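Speaker notes — "The grip said yes"
Reliability evening, February 8, 2020
Keep to time. Last run-through went over in the middle bit.

Opening (no slide, just talk)

I was asked to speak about progress in home robots. I'm going to speak about a fault instead, and about how long we went on believing a number that was wrong. If you came for the hopeful talk, it's in the other room and I'm told there are biscuits.

The number was 2,000. That is how many pick-and-place runs were in the kitchen report for the Mamani project when it went round in May. Of those, 1,930 were marked as completed without a fault. People were very pleased. It went on a poster.

I didn't like it. I have tested machines that do one dull job in a cage, with the same part coming down the same chute all day, and they don't always manage that. So either we had done something remarkable or we were marking our own homework.

Next slide: the workspace

Say what the job was. Arm goes to an item on the counter or in the drawer box, closes on it, lifts, moves it, lets go. Ordinary kitchen things, with a toaster and a cutting board to get round.

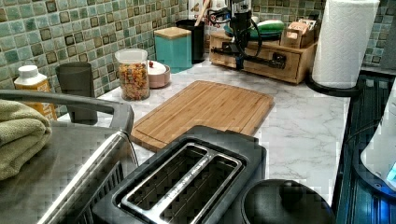
The planner was Bivum. The gripper controller was Fonik, and it was the Fonik side that decided whether a grip had worked. Remember that, because the whole talk hangs on it. The same part of the system that did the gripping also wrote down whether the gripping went well. There was no second opinion anywhere in the chain.

How did it decide? Finger position and motor current. If the fingers stopped before they were fully closed, and the current went up, it called that a hold. Reasonable enough on a bench with a foam block. In a kitchen there are plenty of ways to stop a finger. A board will do it. So will the side of a drawer, or a stiff joint in the linkage.

(Pause here. Somebody usually gets there before I say it.)

The fault itself

A pin in the gripper linkage had started to bind. Under load the fingers stopped short, the current rose, and the controller wrote down "held". The arm then carried nothing across the counter with great care, opened over the target, and logged a success. We have video of it doing this. Play the clip if the projector is behaving, otherwise just describe it.

Anything left over from the run before made it worse. If the item was already sitting in the right place, the end check was happy too. The reset between runs was done by hand, and on busy days it was skipped.

We found it by accident. A tester heard the thing hit a metal fitting, looked up, and saw that the screen still said the run was fine. That was the safety matter as well, and it got less attention than the score did. An arm which thinks it is holding something moves on its loaded path, and with the fingers jammed part open it was wider than the planner believed. It went closer to things than it should have. It touched at least one of them and carried on.

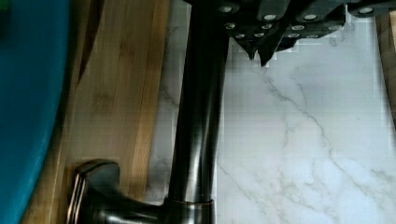

Novo's reply, when we sent them the write-up, was blunt: "You're blaming a pin. Pins wear. If your check can't tell a worn pin from a full hand, then the pin did you a favour." They had fitted the linkage, so of course they would say that. I was cross for a day or so and then put it in the talk, as I think they were half right.

The other half I still dispute. A wearing part in a safety path ought to come with an inspection interval, and theirs came with a sheet saying "maintenance free". I have the sheet if anyone wants to see it afterwards.

What we checked next

We took 40 of the runs marked as completed and watched the video from start to finish, two people on each, no talking until both had written down an answer. Tedious work. Nearly half of them were not successes by any meaning of the word I would accept. I won't give you a corrected total for the full set, and please don't work one out from that and quote me. We didn't pick the 40 at random. We took them from the end of the period, when the pin was likely at its worst.

Expect the question: "Doesn't more data fix this?" No. More runs with the same check gives you more of the same mistake, and a bigger poster.

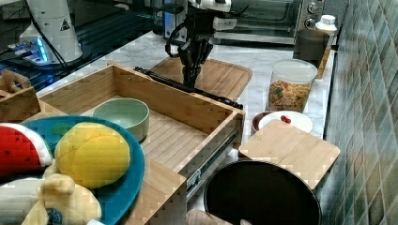
Changes made since. The hold check now needs something outside the gripper to agree, and for now that means the camera looking for the item where it was picked up. If it's still there, the run is a failure, whatever the fingers say. The linkage is worked by hand at the start of each session and the feel of it goes in the log. Unexpected contact now stops the arm and it stays stopped until a person clears it. That last one was unpopular — it costs time, and the run count per day dropped.

Am I confident? Not very. The camera check can be fooled as well, and I can think of a few ways without trying hard. An item knocked out of view would count as picked up. We have tests planned for that and I'd like to see them before I see another headline figure.

Also, the poster is still up in the corridor. I have asked twice.

Questions. If it runs long, skip the clip and go straight to the Novo reply, people always want to argue about that one. Have the maintenance sheet to hand.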